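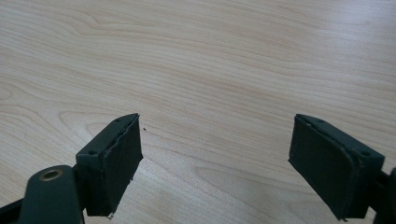

4. Setting up a home poker table in Plotano

Read section 3 first if you haven't made a host account yet. Everything below assumes you are logged in as host and that at least one other player has the app installed.

4.1 Create the table

1. Open Plotano and tap Tables, then New.
2. Type a table name. Players see this when they join so keep it short.
3. Pick the game. Hold'em is the default. Omaha is under More games.
4. Set seats. Two is the minimum. You can add seats later but not remove one while somebody is sitting in it.
5. Tap Save. Table shows up in your list with a gray dot. Gray = not open yet.

Note: the table name can't be changed once the first hand is dealt. Close the table and make a new one.

4.2 Starting stacks and blinds

1. Tap the table, then Chips.
2. Enter the starting stack. For a normal weeknight game 3000 works fine and gets you a decent number of hands before the blinds start to hurt.
3. Choose a blind schedule: Slow, Standard or Turbo. Or tap Custom and fill in the levels by hand.
4. If Custom, check every level before you save. The app does not stop you from entering a level lower than the one before it.
5. Antes are off by default. Switch on under Chips > Antes if your group plays them.
6. Save.

Caution: changing the starting stack after players are seated resets everybody's chips. There is a warning box, but it looks a lot like the regular Save box. Read it.

4.3 Rebuys

Rebuys are off in a new table.

1. Chips > Rebuys > On.
2. Set how many per player. 2 is what most groups use.
3. Set the last level where a rebuy is allowed.
4. Choose Auto or Ask host. With Ask host you get a pop-up every time, and the clock keeps running while you decide.

Plotano tracks chips only. It doesn't collect, hold or pay out money. Check the rules where you live before playing for cash, even small amounts, even at home.

4.4 Inviting players

1. Open the table and tap Invite.
2. Send the link, or read out the join code.
3. Wait for names to apear in the lobby.
4. Drag names into seats, or tap Random draw.
5. Tap Open table. Dot goes green.

Join codes expire when the table closes. Old code from last week will not work, the player just gets "Table not found."

If a player is stuck in the lobby: have them close the app all the way and use the link again. If that fails remove them from the lobby and re-send. Don't make a second table, the two will fight over the same player list.

4.5 Dealer button and clock

Using real cards and only want Plotano for the clock and stacks? Switch on Clock only in table settings. Then:

1. Draw for the button with the real deck.
2. Tap the winning seat in the app and choose Set button.
3. Start the clock.
4. Tap Next hand after every deal. The button moves by itself.

Forgot to tap Next hand? Press and hold the button icon and drag it to the right seat. Blinds don't get corrected for the hands you missed.

Pause is top right. Pausing stops the blind clock for everyone but not the player action timer. To stop both, hold Pause untill it turns orange.

4.6 Hand history

Saved automatically when the app deals the cards. Not saved in Clock only mode.

- The last 200 hands are kept on the host's phone. After that the oldest drops off.
- To keep more, use History > Export after each session.
- Files open in any spreadsheet program. Also in Itero, if your group uses it for league standings. Pick the Itero option on export or the columns come in wrong.

Caution: deleting the app deletes the history. Export first.

4.7 Closing the table

1. Finish the hand in play.
2. Table > Close > Confirm.
3. Final stacks are shown. Screenshot if you want them, or export.

A closed table can be reopened the same day only. After midnight it goes to Archive and is read only.

Next: section 5, Tournaments with more than one table.

Section 4 revised February 2025 for the new lobby screen. Text Akua Nartey, checked by Kha Khương. Mistakes or missing steps, use Help > Report in the app and put the section number in the subject line.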